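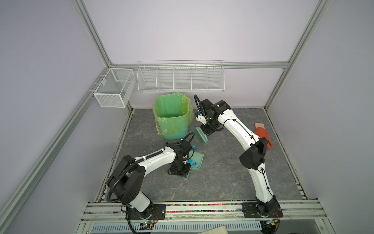 Small-Space Sweeping: Does the Layout Help?
Ruairí Ó Conaill, project report, 26 January 2020

The Geraghty guide we were given says that a good layout "cuts cleaning time in half." It gives no source. I wanted to see if any of that holds up for a small floor with a hand brush and one bin.

The usual advice is to keep the bin against the back wall and hang all storage above it. I accept the second part. Wire baskets on the wall leave the floor clear, and crumbs fall through a rack instead of piling up in it. The first part I doubt. A bin at the back means every stroke has to travel the full depth of the mat, and a short brush loses some of the dirt on the way.

I did 16 sweeps, 11 with the bin at the back and the rest with it near the front. The front position felt quicker, but I was also getting better at sweeping by then, so I would not put much weight on that.

The marble-patterned mat is a bigger problem. Gray dust on a gray pattern is hard to see, and I called the floor clean 2 times when it wasn't. A plain dark mat would be a fairer test.

The bag folded over the rim gets no marks from me either. It keeps the bin clean but the loose edge catches the bristles. I plan to repeat the sweeps in March with the bag trimmed.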